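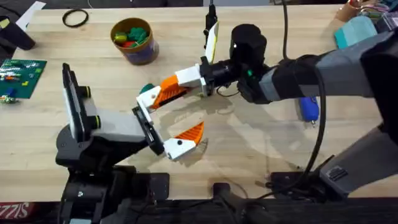
Why does my heating oil price go up the same day crude does, but never come down?

Tharun Pillai
So I buy heating oil from Pelkonen, a small dealer two towns over, and I've started watching crude prices in the evening (my wife thinks I've lost it). In November crude jumped 2 dollars a barrel and my quote was up by the next morning. Then it dropped right back and my quote just sat there for 17 days! Am I being played, or is this how it works? I've got a 275 gallon tank and it's getting low.

Raghavendra Iyer
Bit of both, I'd say. I used to do the books for a dealer called Faswood, and we priced off what the next truckload would cost us, so when wholesale went up we moved right away. On the way down we still had the expensive stuff in the yard and nobody wanted to eat the loss. Also, crude is only part of your bill. There's refining, trucking, the dealer's margin, and in cold weather heating oil can go its own way for weeks while crude does nothing. Look up the wholesale heating oil price and follow that one. And call two other dealers before you fill up, I saved 47 dollars on one delivery that way and it took me ten minutes on the phone.

Ludger Reuter
They all do it. I switched to a pellet stove, best thing I ever did.

Aravind Shenoy
Ask about a cap plan, but read the fee part first! Mine was 80 dollars up front and prices never got near the cap, so that money was gone. If you're low now I'd get a half fill and check again in a few weeks.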